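Buying Local in Plirkcombe: Your Questions

Updated May 2025

What is the Plirkcombe pledge?
It's a promise to spend 12 dollars a week at stores owned by people who live in town. So far 319 households have signed, and we'd love to reach 2000!

Is this a boycott of the Prerkdale mall?
No. Shop there all you like (plenty of us do). We're asking you to move a small part of what you already spend, and that adds up fast on Main Street.
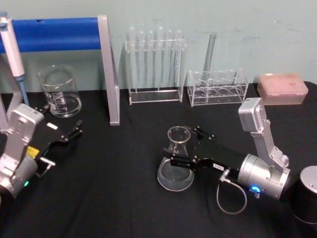 The pledge runs on trust, so you don't have to save receipts or fill in a form. Miss a week? Just pick it up again the next one.

Does the town council back it?
The council hasn't voted on it. Two members have signed as private citizens, and we'll be at the November meeting asking for a line in the town's own purchasing rules - pens, paint, sandwiches, all of it.

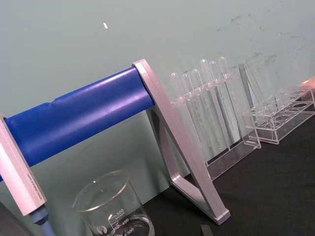 Speak at that meeting if you can! Sign up at the door before it starts. Speakers get three minutes each, and written comments are welcome too.

What about things no local store carries?
Ask first. Gumow will order almost any hardware item, and the Hegde bakery takes requests for large parties.
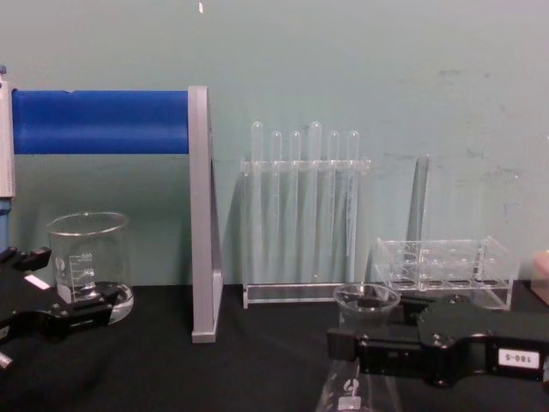 Gumow adds that special orders need a week's notice, and longer for anything heavy, so please call before you drive over.

Can renters and students sign?
Absolutely, anyone who shops here can. You don't need to be a registered voter.

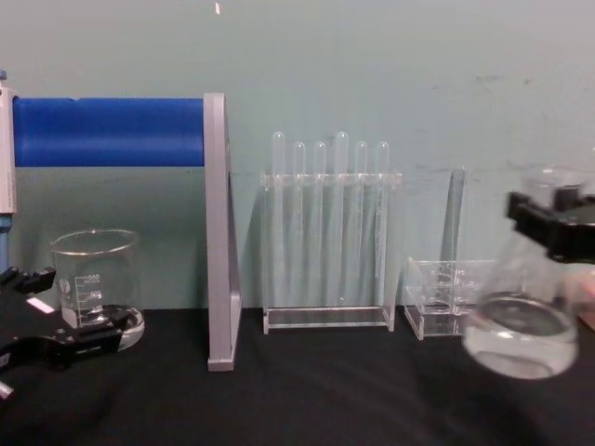 Where do I sign?
Pledge cards are on the counter at the Hegde bakery, next to the register. Fill one out and drop it in the box, and take a few extra for your neighbors!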